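Closing the Books Across Two States
Mar 3, 2026

Small manufacturers often become multistate taxpayers without planning to. A truck delivers to a customer across the state line, a salesperson moves, or finished goods go into a rented warehouse. Any of these can create a filing duty, and the duty usually begins before the accounting system is set up to handle it.

Berrada, a closely held maker of metal shelving brackets, reached that point last October. The company had long filed in its home state only. It then leased storage space in a second state and began shipping from both sites. Its general ledger carried one sales account and one payroll account, so neither could be split by location without going back to the source documents.

The outside accountants at Grurkisholm started with apportionment. Most states that tax business income assign a share of it to themselves by formula. Many now use sales alone. Others still weigh property and payroll. Berrada's two states use different formulas, and the company needed three sets of figures it did not have: sales by destination, property by site, and wages by place of work.

Sales came first. Invoices listed a billing address in every case, but the ship-to field was optional and had been left blank on many orders. Staff matched those orders to freight bills one at a time. The work took 21 days.

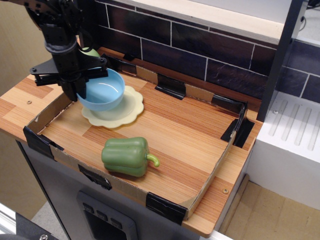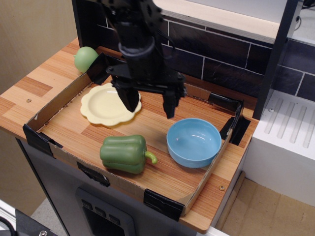 Property was simpler. The fixed asset register showed cost and purchase date, and a location column was added. Inventory required more care, as goods moved between the sites during the year and the formula calls for an average. The firm used the opening and closing balances for each site, then tested the result against monthly counts.

Payroll raised a separate question. Two employees split their time between the plant and the warehouse. Withholding had been paid entirely to the home state. Corrected returns were prepared for both employees, and their hours are now coded by site on the timesheet.

The owners' returns were affected as well. Berrada is taxed as an S corporation, so income passes through to the shareholders, who now file as nonresidents in the second state. A credit on the home state return offsets part of that tax. The credit is limited, and the limit is computed shareholder by shareholder.

Festico, a hotel supply distributor with a similar footprint, took another route and elected to pay the tax at the entity level. The election has its own due date and its own estimated payments. Troro, its sister company, did not qualify and continues to file the ordinary way.

At Berrada, the ship-to field is now required before an invoice can be posted. The ledger has a location code on every sales, payroll and inventory entry, and the apportionment schedule is updated each quarter with the estimated payments.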